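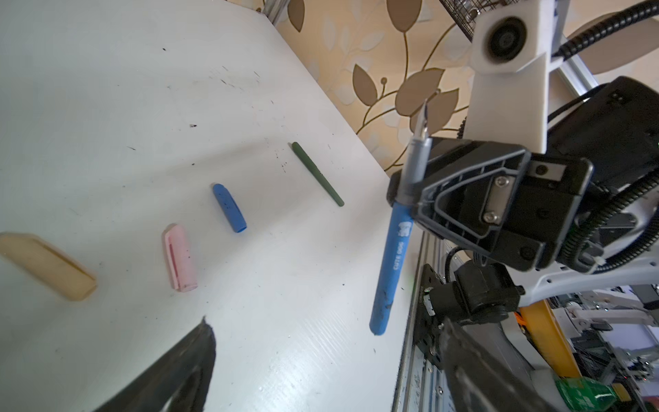
Pen caps on a white tabletop.

Email list cleanup, part two. In September I exported the full subscriber list for the Rinard newsletter and got 1,630 addresses. After removing duplicates and hard bounces I had 1,313. The open rate went up on the next send, as it should when the denominator gets smaller, so I don't count that as an improvement.

The more useful number is clicks. I split the cleaned list by signup source: the Kament trade show form, the website footer, and the old Hepburn customer file. The Hepburn file holds almost 600 addresses and produced 5 clicks in the last send. The footer signups are a much smaller group and produced most of the rest.

Angus Moncrieff, who set up the original Hepburn import, thinks the problem is the subject line. I tested that on Tuesday with two versions, one naming the product and one naming the discount.
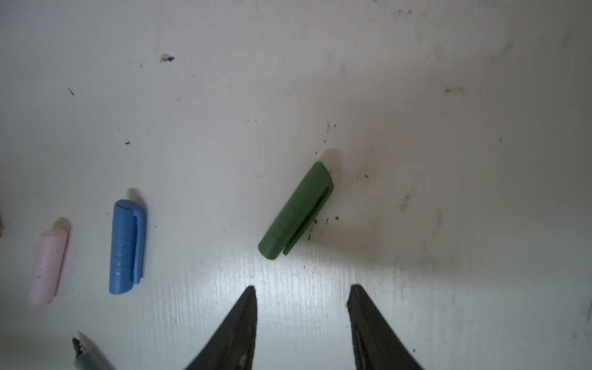
Neither moved the Hepburn group at all. My view is that those people bought something once, ticked a box, and have no memory of the company. A subject line can't fix that.

The plan for now is a single re-permission email to the Hepburn group – plain text, one link, no logo. Anyone who doesn't click within two weeks goes to a suppression list. I keep the suppressed records instead of deleting them, so that a later import doesn't bring them back in.

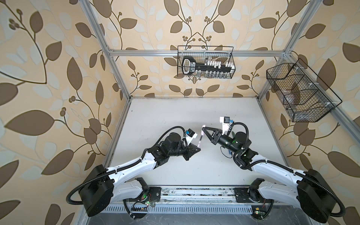
White work surface, leaf-print walls, wire mesh basket at the back.

I also moved the send from Elley to our own domain. SPF and DKIM both pass. DMARC is still set to p=none, and I'll leave it there until I have read a full month of reports.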